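Bellemia Linen Room Refit - Progress Report to the Grundov Fund
Reporting period: September
Prepared by: Ilona Vass
Date: 2018-10-28
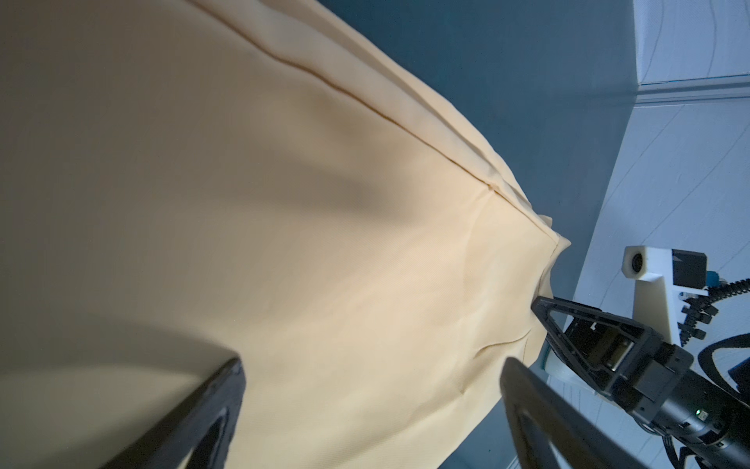
Cream twill cloth with fold line and gathered corner, folding area.

1. Work completed
The sorting and refolding of the table linen held at Bellemia is finished for the main store. A total of 1123 pieces were checked for size, stains and hem damage. Of these, 98 were set aside for repair and sent to Zosness. The remainder were returned to the shelves by size.

2. Folding method
Staff now fold the large cloths in half along the length, then in half again, with the hems kept to the inside. The old method left a hard crease off centre, which showed once the cloth was laid. Heavier twill holds a crease more firmly than the plain weave and has to be smoothed by hand before the second fold. Corners remain the weak point - if one is pulled while the cloth is being turned, the fabric bunches and the fold has to be opened and made again.

3. Outstanding
The upper store has not been started. Ismail Benmoussa has measured the shelves there and they are 60 cm deep, so the large cloths will need one further fold. Replacement labels from Nnaji arrived with the wrong size codes and have been returned.

4. Spending
Costs are within the amount agreed for the period, apart from the repairs, where Zosness has yet to send a final price. We ask that the repair line stay open until the invoice is received.

5. Next period
Upper store: sort, check and refold. Labels to be fitted in both stores on delivery. 2 training sessions are planned for evening staff.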